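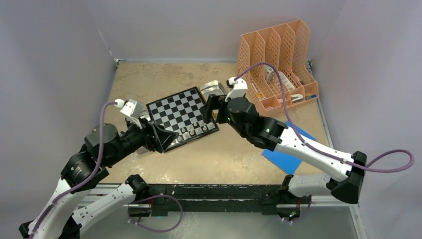 Responsibility for the two-arm cell at the Gellholm workshop passed to this author in September, together with a binder of notes and a short list of known faults. The cell had been installed on the Danolell project and was in regular use, but its upkeep had never been written down in one place. The present entry sets out the routine now followed, for the benefit of colleagues at Manlow who will shortly be commissioning a cell of the same layout. Most of the attention goes to the cables. Each arm carries a purple cable from the camera mount above its wrist back along the white links, and on the right side the cable arches up past the desk organizer before it comes down to the forearm and forms a wide loop beyond the elbow. The chessboard is the usual work piece and is set down at an angle between the two grippers. A cable that is well placed for one reach may be badly placed for the next, and the routine was written with that in mind.

The first check of the day is made with the arms powered down. The operator follows each cable by hand from the camera connector to the base, feeling for flat spots, nicks in the jacket and any place where the cable has begun to twist. The connector at the camera is then pressed home. It should not move. If it does, the cell stays off until the connector has been reseated and the camera has delivered a steady picture for 3 minutes.

Slack is the matter on which opinions at Gellholm have differed most. The previous practice was to tie the cable closely to the forearm at several points, which looked tidy and led to two broken connectors in one spring. The present practice leaves a free loop at the elbow and another at the base. The elbow loop is judged with the arm at full reach and again with the wrist turned to both of its limits. It should never draw tight, and it should never hang low enough to catch on the table rail. Where it rubs against the side wall, the jacket is wiped down and inspected every Friday, and the cable is turned slightly so that the wear does not fall on one spot.

Screws are handled on a longer schedule. The small screws on the links and wrist housings are checked after every 400 operating hours. They are to be tested with a hand driver only. A power driver was used once, before the present routine existed, and a stripped thread in a wrist housing kept the left arm out of service until Kettunen could supply the part. A screw that turns under light pressure is removed, cleaned, and put back with a fresh touch of thread compound. The location is entered in the log. A second entry for the same location within the year is treated as a fault and reported.

The base modules need less work than was first supposed. They are dusted with a dry brush, and the wiring beneath the shoulders is looked over for chafing. The front beam has lost some of its finish in places. This has been noted and left alone, as the beam is sound and the bare patches have no bearing on alignment.

Alignment itself is checked whenever an arm has been unbolted, and otherwise once a month. Each gripper is brought at slow speed to a set of 7 reference points on the tabletop, and the offset at each point is written down. The camera check follows, using the chessboard with its pieces removed, since the squares serve well as a target. A full set takes 46 minutes when nothing is wrong. Readings taken immediately after start-up have proved unreliable, and operators are asked to run the warm-up motion first.

Gripper fingers are replaced in pairs. Replacing a single finger saves very little and leaves the two tips worn to different lengths, a difference that shows at once with anything as small as a pawn. Spare fingers are kept in the parts cabinet outside the enclosure, along with one tested camera cable for each arm. The cable length is marked on the bag and should be compared with the installed one before the old cable is thrown out.

Two matters remain open. The log sheets still use the Danolell numbering for the joints, while the controller uses its own, and entries have been made under both. A revised sheet is in preparation. The strain relief at the right base is also due for replacement with the pattern fitted at Manlow, subject to delivery from Kettunen. Until the part arrives, the cable at that point is to be inspected at the start and the end of each shift.

Posted in September by the cell supervisor, Gellholm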